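3 June 2023

Saturday, so the building is quiet and I can finally write up the jaw fault properly before I forget half of it. Hongmei, if you're reading this on Monday, the short version is: left-hand gripper is tagged out, please don't use it until you've seen me.

What happened. I was doing bottle flips with the pair of hand-held grippers (pick up, turn over, set down on the cap) and had got through a good run with no bother at all. Then on one of them I let go of the trigger and the pads stayed shut. Not hard shut, just sort of sulking. I waited, squeezed again, let go again, and they sprang open all at once with a bang I could feel in my wrist. The bottle went over, the log showed the jaw as fully open the whole time, and I said something I won't put in the notebook.

So there are two things wrong and I spent most of the morning muddling them together. One is that the jaw sticks. The other is that the log doesn't know it's stuck, and that's the one that bothers me, as every run we've saved with that gripper since January could have the same lie in it. 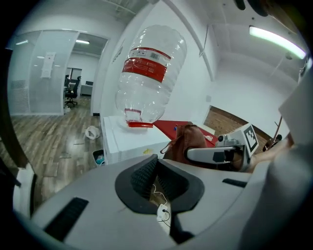
I ran it for 200 open-and-close cycles with nothing between the pads and got no sticking whatsoever, which was annoying. Then 200 more with a bottle, and it stuck 3 times, always on release and always after I'd turned my wrist right over. Upside down is the clue, I think. Something in there shifts when it's inverted and drags on the linkage. I had a poke about with a torch and couldn't see any rubbing, but I'm not taking the shell off on my own with the good screwdrivers still over at Brorndale.

The log side was easier to pin down. The reading sat at 2625 through all 3 sticks and didn't budge until the bang. Sarahí reckons the software is holding the last good value when it loses the sensor for a moment – she saw something like it on the Podurstead set and fixed it by making the logger write a blank instead. I rang her and she's sending me the change tonight, bless her!

Safety bit, as I ought to write it down. When it lets go it lets go fast, and I'd had my thumb near the pads a second before, trying to coax them apart. Don't do that. If it sticks, put the thing down, pull the power, then fiddle. I've written the same on the tag.

Still to do:
go back through the Jin and Brandus runs and look for flat patches in the jaw reading
put Sarahí's change in and repeat the bottle cycles, wrist over every time
shell off with Hongmei, look at the linkage and the return spring
order a spare spring anyway

Other gripper did the same 200 with the bottle and behaved itself, so that one stays in use. Going home.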